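Notes from the Laundry Front

The members' outing for the fall went to Skarkham, where Workavent opened its doors on 13/10/2022 to anyone willing to sign a waiver and wear a sticker. We sent a party of 18. The sticker was larger than the waiver.

I should say up front that I went as a skeptic. I have been to a fair number of robot demonstrations over the years, and in my experience they involve a long talk, a short demonstration, and a second long talk about why the demonstration was short. I had packed a sandwich for this reason. Suqin Ye, who arranged the trip and has more faith in the future than the rest of us put together, told me to keep the sandwich out of sight and try to look impressed.

The talk lasted 27 minutes. It was given by Hanyu Fan, who runs the household program, and it was a good one, as these things go. The program is called Petus. It has to do with teaching a two-armed, two-legged machine to handle the kind of stuff people leave lying about at home, and Fan had the decency to begin by listing what it can't do. It can't do fitted sheets. It can't do anything with a drawstring. Socks are "a longer-term goal," which is how I have always thought of them too.

Then we were walked down the hall to the room where it all goes on. I had expected a laboratory. What we got was a living room, or a good try at one, with a pale sofa, a gray striped carpet and a light switch on the wall. There was even a throw pillow. I have stayed in worse rentals. We stood behind a line of tape and watched the feed from the robot's own head on a big screen, so that we could see what it saw, and for most of us this was the best part of the day. You look down and there are your arms, only they are silver and have cables coming off them. 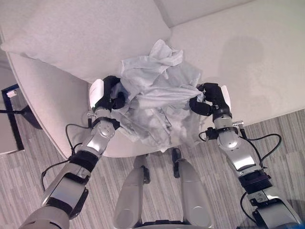 Both hands on the laundry. View from the robot's head, Skarkham open day.

The job was plain enough: pick up an item of clothing from the sofa and do something sensible with it. I have been set the same job at home many times, and I know how much can go wrong. Cloth is hard, Fan told us, and the reason is that it won't hold still and be a shape. A cup is a cup whichever way you pick it up. A shirt is a different problem every time you let go of it. The machine has to work out where the edges are, decide which part to take hold of, and then deal with the fact that taking hold has changed everything. It thinks about this for a while. At one point it thought for so long that Xiuying Luo asked in a whisper whether it had been switched off, and one of the staff whispered back that it was "planning." I intend to use this word myself.

We were told they have 39 garments in the rotation, all bought secondhand, and that each one has a file. I asked whether the garments had names. They do not. I think this is a missed chance, and I said so on the feedback form.

Ewurabena Wumbei, who spent her working life in hotel laundries and could fold a king-size duvet cover alone in the dark, watched all this with her arms crossed. I stood next to her on purpose. She didn't say much during the first couple of runs. Then she remarked, to no one in particular, that it was grabbing from the middle, and that you never grab from the middle, you find the collar or you find the hem. Fan heard her and came over. They talked for a good while, and by the end of it he was taking notes and she had uncrossed her arms. If Petus learns to find a collar in the next year or so, I would like it known where the idea came from.

There was a break for coffee, with a plate of cookies that our party dealt with a good deal faster than the robot dealt with anything. The staff reset the room and we were let back in for the afternoon session, which was for questions as well as more of the same.
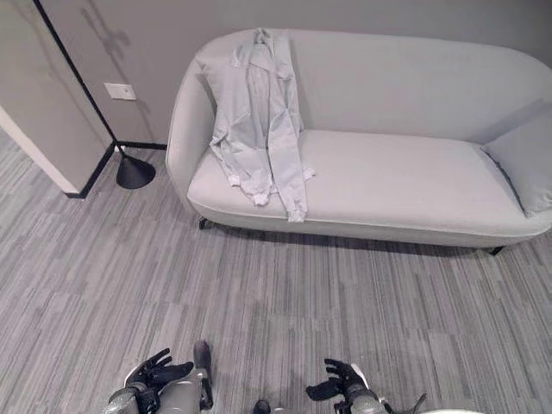 My own standards in this area are not high, and I'd like to be fair to the machine. I have a chair in my bedroom that has not been sat on since June, and what it holds is neither clean enough for the closet nor dirty enough for the wash. So I felt some kinship with that shirt hooked by its collar over the back of the sofa, with the sleeves hanging down over the seat toward the front. It is just how I'd have left it. It was also a light gray shirt on a light gray sofa, and when I asked Fan about that he said, with what I took to be real pain, that the color was his own choice. Telling one pale thing from another is apparently a large part of the trouble. On the screen I lost track of where the shirt stopped and the cushion began, and I have had eyes for a long time.

Yutong Xiong asked the question that somebody always asks, about when we can buy one. The answer was polite and had no number in it. Fan did say that the people at Qian, who work with Workavent on the software side, are hopeful, and that he himself is hopeful on some days. I liked him more for that than for anything in the talk. Xiong followed up by asking whether it could be taught to iron. There was a short silence among the staff, and then somebody said that they would prefer for now to keep it away from things that get hot.

Other questions, for those who couldn't come: yes, it can be stopped at once, there is a button, and we were shown the button. No, we weren't allowed to press the button. No, it doesn't mind being watched, though two of the staff clearly did. It is not for pets. The carpet comes in tiles, and a member who is redoing her den wanted to know where they got it, and they said they would find out and let us know. They haven't yet.

The ride home was quieter than the ride there. Ewurabena held a small class in the back of the bus, using Suqin's jacket, on the proper way to fold a shirt with no table. Several people got it on the second try. I did not, and was told I was grabbing from the middle.

Workavent says we are welcome back in the spring, when they hope to have moved on to towels. Suqin is keeping the list, and the bus seats 39, so bring a friend if you have one who can stand behind a line of tape. Lunch is not provided. The sandwich was fine, thank you, and I ate it in the parking lot.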